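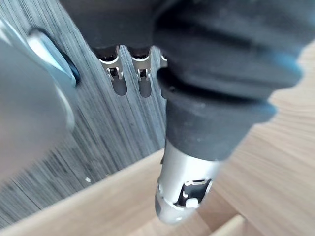

Billport cell: progress to end of March
For: Orysia Vakulenko
From: Ifigeneia Katsaros

Search reports Go

Gripper
Wrist camera is back on and giving us a usable picture at close range. Edith re-did the mount in the first week, then again after the bracket crept. From the wrist we now get one grey finger, the rubber sleeve and the metal tip under it, with the cut-out in the tip facing us and the tab inside it showing. That is the bit we wanted. The finger is very blurred that close, and the tip is a touch soft too. Would like it sharper, see Next.

The clips along the underside of the black part show up well enough to line up on. Third one gets hidden behind the sleeve at this angle. Jayson is writing the alignment check to use the first two only and ignore the third.

Fingers themselves: one pad replaced, other left alone. Old pad had gone shiny and was letting parts slip on the turn. New pad supplied by Dosedon, fitted same day, no charge for the second visit.

Bench
Still on the boards over the grey top. Fine for setting up, not for running, they shift when the arm comes down hard. Proper fixture is drawn and with Tranau for a price. I asked for it by the end of the month and have had one reply, which was a question about screws.

Bench needs wiping before each session, please. There is the odd speck on the grey top and the camera check picks up white bits as well as the white tab. Ngan-ling has put a brush and cloth on the hook.

Running
Did 200 approach moves without picking up, to settle the new mount. Then picks, 700 in all, spread over the month. Stops were mostly cable snags at the wrist. Cable now runs through the clamp on the forearm and has stayed put so far.

Greasing done on joint 2 and the wrist. Backlash on joint 2 is a bit more than I like. Not urgent but it wont get better on its own.

Print this page | E-mail this page

Money
Pads and clamp came out of the repairs line. Fixture will not fit in there, needs moving from the Pai line if you agree. Lost time was up to 2 days, all of it waiting for the bracket. Invoice for the bracket to follow, they sent it to the wrong adress.

Next
- camera back a little and refocus, Edith
- finish two-clip check, Jayson
- chase Tranau, me
- joint 2 looked at by someone who knows it, need a yes from you on cost
- spare pad on the shelf

Am at Billport most mornings before 10 if you want to see it run.

I.K.

0 comments | 3 shares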